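Der teure Greifer löst das falsche Problem

Wer eine Automatisierung plant, redet zuerst über den Greifer. Das war vor zehn Jahren so und ist heute noch so. In jeder zweiten Anfrage, die bei uns eingeht, steht schon ein Modell drin, meistens eines mit vielen Freiheitsgraden und einem Preis, für den man früher den halben Arm bekommen hätte. Ich halte das für einen Fehler, und ich will das an einem Vergleich erklären, den wir in den letzten Monaten gemacht haben.

Es ging um Kleinteile aus dem Elektrobereich: Steckdosenleisten, Netzteile, aufgerollte Kabel. Ware also, die jeder kennt und die jeder Mensch ohne Nachdenken aus einer Kiste nimmt. Verglichen haben wir 4 Greifer. Einen adaptiven von Vurik mit drei Fingern, einen Sauger mit Faltenbalg von Stekano, einen weichen Silikongreifer aus einem kleinen Betrieb in Midthorpe und einen schlichten Parallelgreifer mit zwei starren Fingern, den wir selbst gedruckt und verschraubt haben. Als Steuerung lief überall Sanna, damit wenigstens an dieser Stelle nichts verrutscht.

Der Vurik kostet in unserer Ausstattung fast 4000 Euro. Der selbst gebaute kostet einen Bruchteil davon, wenn man die Arbeitszeit großzügig vergisst. Mein Urteil nach dem Vergleich: Bei dieser Ware hat der Aufpreis nichts gebracht, was wir im Betrieb gemerkt hätten. Die drei Finger greifen runde Netzteile etwas ruhiger. Bei flachen Gehäusen haben sie keinen Vorteil, und sie brauchen mehr Platz in der Kiste.

Was dagegen viel gebracht hat, waren Vorführdaten von Hand. Dafür nimmt man einen Handgreifer mit Kamera, führt ihn selbst an das Teil und zeichnet die Bewegung auf. Die Steuerung lernt daraus, aus welcher Richtung man kommt, wie weit man öffnet und wann man schließt. Das ist mühsame Arbeit, und sie lässt sich in keinem Prospekt abbilden. Man steht am Tisch, legt das Teil hin, greift es, legt es anders hin und greift es wieder.
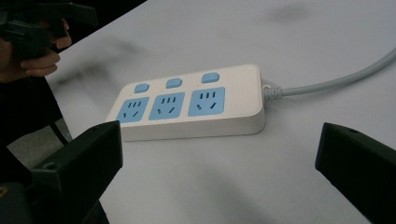
Aufnahme aus der Kamera am Handgreifer: Die Finger stehen weit offen, die Steckdosenleiste liegt schräg davor.

An einer Steckdosenleiste kann man gut erklären, warum mir die Kamera inzwischen wichtiger ist als die Mechanik. Der Körper ist lang, flach und eckig, den bekommt jeder Parallelgreifer zu fassen. Schwierig ist das Kabel. Es ist dick, es hat seine eigene Biegung, und beim Anheben zieht es an einer Seite. Wer zu weit am anderen Ende zufasst, hat ein Teil im Griff, das sich wegdreht. Ein dritter Finger hilft dagegen wenig. Es hilft, wenn das System sieht, an welchem Ende das Kabel herauskommt, und den Griffpunkt danach wählt. Dafür braucht es einen Blick auf die Finger und auf das Teil gleichzeitig, und zwar bis kurz vor dem Zugreifen. Eine Kamera, die fest über dem Tisch hängt, verliert diesen Blick genau dann, wenn der Arm sich davorschiebt.

Der Sauger war übrigens der Kandidat, auf den ich vorher gewettet hätte. Glatte Flächen, geringe Gewichte, kurze Taktzeiten, das sprach alles für ihn. Auf geschlossenen Gehäusen ist er auch gut. Bei Steckdosen sitzt er schnell auf einer Öffnung und zieht Luft. Man kann ihm den Rand als Ansatzpunkt beibringen, dann muss aber die Lageerkennung sehr genau sein, und damit ist man wieder bei der Kamera.

Der weiche Greifer aus Midthorpe gefällt mir als Idee weiterhin. Für Obst oder Backwaren würde ich ihn sofort nehmen. Für Kunststoffgehäuse mit Zug am Kabel gibt er zu viel nach.

Gegen meine Sicht spricht einiges. Wer zwanzig völlig verschiedene Produkte in einer Zelle hat, kommt mit zwei starren Fingern irgendwann nicht weiter. Und Vorführdaten kosten Arbeitszeit, die in der Kalkulation gern fehlt. Wir haben für unsere Warengruppe 3000 Griffe aufgezeichnet. Wer das bezahlen muss, rechnet vielleicht anders als ich. Nur bleiben die Daten nutzbar, wenn der Greifer verschlissen ist und man die gleiche Geometrie nachbaut. Wechselt man dagegen das Modell, fängt man bei der Geometrie der Finger zum Teil von vorn an - auch das steht in keinem Angebot.

Ich würde deshalb die Reihenfolge umdrehen. Erst die Kamera am Handgelenk, dann ein einfacher Greifer, dann Aufnahmen mit der echten Ware, auch mit der hässlichen und verdrehten. Wenn danach noch Teile übrig bleiben, die nicht gehen, weiß man wenigstens, welche Eigenschaft der teurere Greifer haben muss. Bei uns sind es derzeit die aufgerollten Kabel ohne Binder. Die gehen mit keinem der Geräte zuverlässig, und im Juni probieren wir dafür schmalere Fingerspitzen aus.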